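Why are there so many colours? (and where do they come from)
Kidberg Explains, Science for 7 to 11s
Posted 9/2/18 by Hawi Berhe

Quick one before we start. Look round the room you're in and find something red. Got it? Now here's a strange thing. The redness isn't stuck on the outside like a sticker. It's something the light is doing, and something your eyes and brain are doing. Turn out every lamp, shut the curtains, block up the gap under the door, and there's no red at all. Same thing, no colour.

So where did it go?

Light first

Everything starts with light. Sunlight looks like it has no colour. Plain. Boring even. But it's a mixture, a bit like soup, and all the colours of the rainbow are in the soup at the same time.

You can split it up again. Raindrops do it, and that's a rainbow. The edge of a fish tank does it sometimes. Soap bubbles do something a bit different (that's two lots of light bouncing off a very thin skin and getting mixed up with each other) but you still get colours out of plain light.

A very famous scientist called Isaac Newton did it with a lump of glass called a prism. He let a thin beam of sun into a dark room, put the prism in the way, and colours came out on the wall. Other people had seen that before. They thought the glass was adding the colour, like dye. So Newton took the colours and put them through another prism and they joined back up. White again! The colours were in there the whole time.

Red, orange, yellow, green, blue, indigo, violet. Lots of people can't really see indigo as its own stripe. Don't worry about it.

Waves, big and small

Light travels in waves. Tiny ones. Think of a skipping rope with one end tied to a fence. Wiggle it slowly and you get long lazy waves. Wiggle it fast and you get short ones all squashed together. Red light is the long lazy kind. Violet is the short squashed kind. The rest are in between, in rainbow order.

How tiny? You would need more than a thousand waves of red light in a row to stretch across one millimetre. Find a ruler and look at a milimetre. That small gap. More than a thousand.

What happens when light lands on things

Three main choices. It can bounce off. It can go through, like a window. Or it can get soaked up, and then it mostly turns into a little bit of heat.

Most things do a bit of each, and they are picky about it. A tomato soaks up nearly all the blue and green and lets the red bounce off. The red gets to your eye. You say "tomato". A leaf keeps the red and the blue, uses them for making food, and throws back a lot of the green. Grass too. A black jumper keeps nearly everything, which is why it gets so warm if you leave it in the sun.
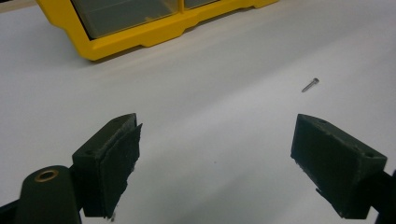 White is the opposite of black. A white thing bounces back nearly all the light, every colour in the soup, and it sends it off in all directions. Snow, milk, paper, clean sheets. You can see it on a smooth white table like this one: some parts look grey and there's a bright patch of glare across the middle, but your brain says white all the way over. Yellow is cleverer. A yellow plastic organiser, like the bit at the top left, looks yellow to you when red light and green light bounce off it together and the blue mostly gets soaked up. Yes, red and green make yellow. I know. It doesn't work with paint, see further down.

Inside your eye

At the back of each eye there's a thin layer called the retina. It's packed with millions of tiny light catchers. Two sorts, rods and cones.

Rods are good in the dark but no use for colour. That's why your bedroom looks grey at night even though your duvet is orange.

Cones need more light. There are three kinds. One is best at catching long waves, one is best at middle ones, one is best at short ones. Every colour you have ever seen is your brain working out how much each kind of cone is shouting. Long ones and middle ones shouting together = yellow. All three shouting = white. Hardly anybody shouting = black.

Some people have cones that work a bit differently, so red and green can look nearly the same. It's called being colour blind, though most people who have it can still see plenty of colours. It's more common in boys. My colleague Ross Lennox is colour blind and he checks all our quizzes and games, and he has sent quite a few of them back to me.

Dogs have two kinds of cone. They see blues and yellows, but a red ball on green grass is hard work for them. Bees can't see red but they can see ultraviolet, which we can't, and some flowers have ultraviolet patterns on the petals showing where to land.

Paint is different

OK, the paint thing. When you mix light you are adding. More light, brighter colour, and if you add red light, green light and blue light you end up with white.

When you mix paint you are taking away. Each paint soaks up some of the light. Mix two and they both soak up their share, so less comes back out. Keep going and you get that brown sludge at the bottom of the water pot. Everybody has made that sludge.

Screens use adding. Put one small drop of water on an old tablet (ask first!!) and look at a white bit through the drop. It works like a magnifying glass. You should be able to see little red, green and blue dots. No white ones. Wipe it off afterwards.

Printers use taking away. Their inks are cyan (a sort of bright blue), magenta (a sort of pink), yellow and black.

Try it: the spinning disc

You need:
white card
a mug to draw round
colouring pencils
scissors
a short pencil

Draw round the mug and cut out the circle. Split it into slices like a pizza and colour them in rainbow order. Push the pencil through the middle, pointy end down (grown up help for this bit). Spin it on the table, as fast as you can.

The colours should blur together and go pale. Probably a sort of greyish cream, pencils aren't as pure as sunlight. If it comes out too brown, press more lightly and have another go. Slow spins don't work, your eyes keep up with them.

Questions you sent in

Why is the sky blue?
Air scatters the short blue waves about much more than the long red ones, so blue comes at you from every direction. At sunset the light has come through a lot more air and most of the blue has been scattered away before it gets to you. Orange and red are left.

Is black a colour?
Depends who you ask. For a painter, yes. For a scientist it's what you get when hardly any light comes back.

Do you see the same red as me?
Good question and a very old one. We can check that we both call the tomato red. What it's like inside your head, no way to look yet.

Words to learn: prism, retina, cone, ultraviolet, magenta.

Send photos of your spinning discs to the usual adress. Next one is in March and it's about echoes.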